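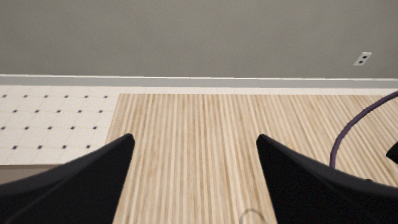 Irbridge, domingo 3 de febrero

Buscar en consejos Escriba aquí su búsqueda Buscar

Consejos > Casa > Perros > Pelo y olores

Cada febrero, con la muda, vuelven los mismos trucos para sacar el pelo de perro de la casa. He probado unos cuantos con dos mastines de pelo largo (el mayor pesa 63 kilos) y la mayoría me parece palabrería.

El guante de goma. Funciona en el sofá y en las mantas. En el suelo cansa la espalda y poco más. Humedézcalo apenas: si chorrea, el pelo se apelmaza y se queda donde estaba.

El bicarbonato en la alfombra. Dicen que "absorbe todo". Quita algo de olor, si se deja toda la noche, y luego hay que aspirar dos veces. El polvo que queda en el fondo no lo saca cualquier aspiradora. Y el perro, fuera de la habitación hasta terminar.

El suavizante en espray. Me lo recomendó Kavinda Paul, que tiene gatos. No lo uso. Deja una película pegajosa y no me convence que un animal se tumbe encima y después se lama.

Vinagre en la lavadora. Medio vaso en el aclarado para las fundas de la cama del perro. El olor mejora, aunque lavar a 60 grados hace bastante más, si la tela lo permite. Antes, sacuda la funda al aire libre o el filtro acabará atascado.

Los cepillos "milagrosos". Pagué 87 por uno y al mes volví al peine metálico de siempre. Diez minutos al día en el patio ahorran mucha escoba. Con los perros de doble capa, desconfíe de quien proponga raparlos para ensuciar menos.

Los rodapiés. Paño seco primero, húmedo después. Al revés se hace una pasta gris que cuesta el doble de quitar.

Del ambientador no digo nada: tapa el olor una tarde y el perro estornuda.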